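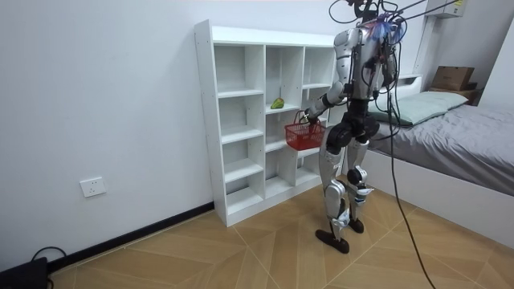 Day 2 of teaching the big lad to do the shopping. Task is dead simple on paper: basket in one hand, pick the fruit off the shelf with the other, put it in the basket. I've got the headset on and he copies my arms (mostly!).

Target is 100 good runs by the end of the week. We're on 70, and I'm being generous with a few of those.

Biggest thing I've learnt so far is to slow right down. My first lot were all quick and jerky, like me in a real shop, and Katsuhiko Sakamoto binned nearly every one. He was right, annoyingly.
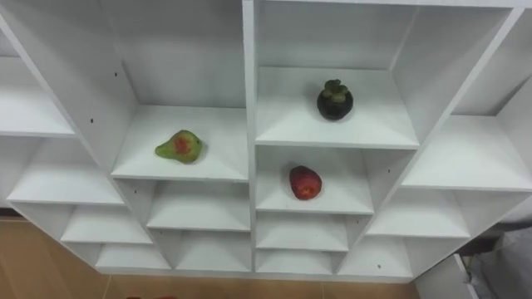
We move the fruit to different cubbies between runs so he doesn't just learn one spot. The pear is the one I dread. If you come at it from the narrow end it rolls, so I go for the fat end and keep my thumb low.

Someone asked about depth. Yes, it's rubbish at first! You think you're touching the thing and you're still short of it. I've started pausing just before contact, having a proper look, then closing the fingers. Costs me a second or so and saves a lot of swearing.
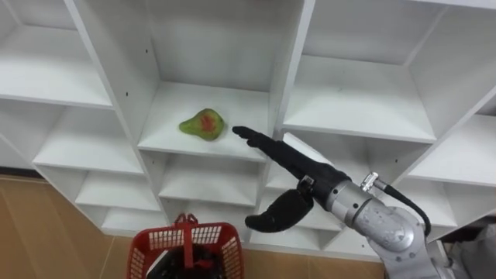 Other tip: park the basket arm first and then forget about it. I kept letting my left hand drift while I was concentrating on my right, and of course his drifted too (poor thing, he only does what I do).

Shoulders are killing me. Tea, then back in for the last 30. Mangosteen next, wish me luck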